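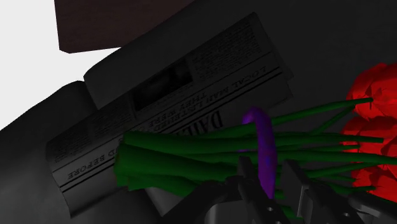
Section 4: Grasping tied and bundled objects

This section covers setting up a bundled-object task in the Dririten simulator with the Ploko two-finger gripper. It applies to bouquets and other long items held together by a band. Complete Section 3 (gripper calibration) first. You will need a Bovell controller licence with the simulation module turned on.

The bouquet exercise is stored in the Shevchuk household library as scene 922. The red flowers lie over a folded newspaper on a dark padded surface, and the grasp is made at the stems, near the purple band.

4.1 Loading the exercise

1. Open the Scene menu and choose Household, then Soft and Irregular.
2. Select scene 922 and click Load. The object meshes total 1,131 parts, so the first load is slow. Later loads use the local cache.
3. Wait for the status light in the lower toolbar to turn green.
4. Set the lighting profile to Dim. The exercise is scored under this profile only.
5. Choose Wrist from the camera list.

Note: If the newspaper loads without its printing, the texture pack is missing. Reinstall it from the Library tab and reload the scene. The grasp will still run without textures, but results from the vision module won't be valid.

4.2 Setting the grasp point

1. In the object tree, expand Bouquet and click Band.
2. Choose Align to Stems. The grasp axis turns to match the direction of the stems.
3. Place the finger markers so that one sits on either side of the band. Keep both clear of the blooms.
4. Set the approach height so the fingertips stop short of the padded surface.
5. Save the grasp point under a new name. The factory point can't be overwritten.

Caution: Do not set the grasp point on the petals. The petal mesh is modelled as fragile and the run will end with a damage fault (code 11).

4.3 Closing force

1. Open the Force panel and select Soft Bundle.
2. Leave the starting value at the default and set the closing speed to 2.
3. Tick Stop on Contact for both fingers.
4. Click Test Close. The fingers close on the stems and hold without lifting.
5. Check the slip reading. If it is in the amber range, raise the force one step and test again.

Stem ends in this model are uneven and the bundle is thicker at the cut end than at the bloom end. A grasp placed too far toward the cut end will need more force and may show uneven finger loading. Move the point back toward the band before you raise the force a second time.

Note: Force values saved here are not copied to a physical gripper. See Section 7 for transferring settings to hardware.

4.4 Running the lift

1. Click Run. The arm carries out the approach, close and lift in sequence.
2. Watch the contact display during the close. Both fingers should register before the lift begins.
3. To stop at any time, press the space bar. The arm holds its position until you click Resume or Reset.
4. When the run ends, click Save Log. Unsaved logs are cleared at the next reset.

If the newspaper moves with the bouquet, the fingers are set too low. Go back to 4.2, step 4, and raise the approach height one increment.

If only one finger registers contact, the grasp axis is off centre. Repeat Align to Stems and run Test Close again.

Section 4 last revised 3rd February. Settings for loose, unbanded stems are in Section 5.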